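The Runoff Rule Should Go

Flemdale will hold a runoff for county clerk next month, and most of its voters will skip it. In February, 57 precincts opened for the first round. Uldis Rebane finished ahead of Laimutė Toom by 8 votes, and neither of them reached half. The county now has to pay for the whole thing again.

I have voted in 10 runoffs here. Turnout fell every time. The people who stay home are mostly renters and shift workers, and the winner ends up chosen by whoever had a free afternoon. 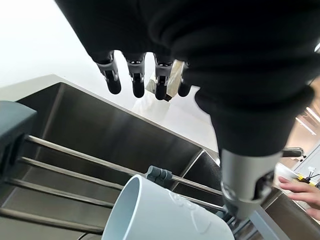
A robot's hand with its fingers pointing down.

Cindcombe dropped its runoffs and went to a ranked ballot. Voters there mark a first and second choice in one trip. I had doubts about the counting, but the last result was posted in 35 minutes.

Our state senator says voters would find it confusing. They rank things all day. The legislature should let counties choose for themselves.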